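3 min read

Undstead asks its residents to look down the back of the sofa

Lost property month returns in September, with more umbrellas than anyone could want

The Garside Centre in Undstead will open its lost property store to the public throughout September, in the hope that the town will come and take some of it home.

The store, a windowless room behind the centre's box office, holds everything left on the town's buses, in its swimming pool and under the seats of its only cinema. It was meant to be emptied every spring. It was last emptied in a spring that few of the present staff can remember, and the door now opens only if you lean on it.

Visitors will be able to search the shelves between 10am and 4pm. Entry is free. Anyone who recognises something of theirs will be asked to describe it before it is handed over, a rule brought in after last year's disagreement over a tartan flask, which was claimed by three households and is still being looked after by the centre until they can agree.

Dorothy Yeoman, who manages the Garside Centre, said: "People are very good at reporting a lost phone. They are much less good at reporting a lost trifle dish. We have 12 trifle dishes. Somebody in this town is serving pudding out of a saucepan and we would like to help."

Also waiting to be claimed are 37 single gloves, a box of sheet music for the euphonium, a wedding hat still in its bag, and over 100 umbrellas, a fair number of which still go up. The pool has contributed goggles in every known shade of scratched. The cinema's contribution is mostly scarves, plus one left shoe, whose owner presumably noticed on the way to the car park.

Smaller things such as purses, keys and spectacles are kept in a locked cupboard and will be brought out on request. Owners should be ready to give the colour, the sort of fastening and, where they can remember, what was inside. "Brown, with money in" has been tried and will not be accepted. 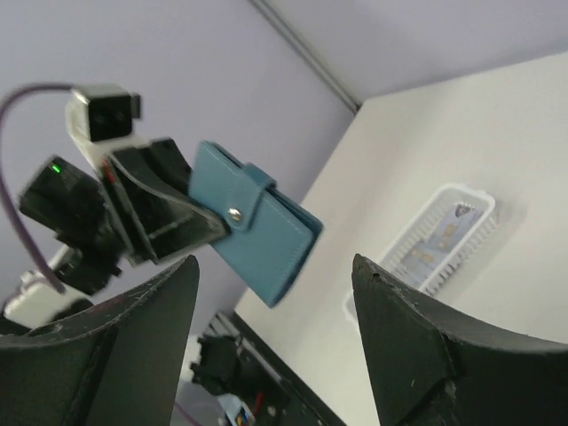

How to make a claim

Claims can be made in person at the box office or by filling in the form on the centre's noticeboard page. The form asks for the item, where it was last seen, and a daytime telephone number. There is also a space for further remarks, and the centre would be grateful if this could be kept to the subject of the item.

Bus passengers should give the route if they know it. Items handed in on the Flerkent service arrive a little later than the rest, as they go to the Flerkent depot first and come over when there is a van.

Anything unclaimed by the end of the month will be sorted. Coats and other warm clothing in decent condition will go to the Sterkska charity shop on the high street, which has asked politely for no more umbrellas. Cash will be held for a further six months. Keys will be melted down, except for the very large iron one, which staff have grown fond of and which fits nothing in the building. They have checked.

A talk and a sale

The month closes with an evening talk by Dorothy Yeoman, "What We Leave Behind", at 7pm in the upstairs room. It covers 20 years of lost property in Undstead, including the summer of the inflatable flamingo and the set of false teeth that was posted back anonymously, then posted back again. Tickets are free but should be booked, and tea is included.

A sale of the remaining umbrellas will follow in the foyer. Buyers are invited to pay what they think is fair – and to take the thing with them when they leave.

Booking and enquiries: Garside Centre box office, Undstead, open from 10am. Please knock if the shutter is down.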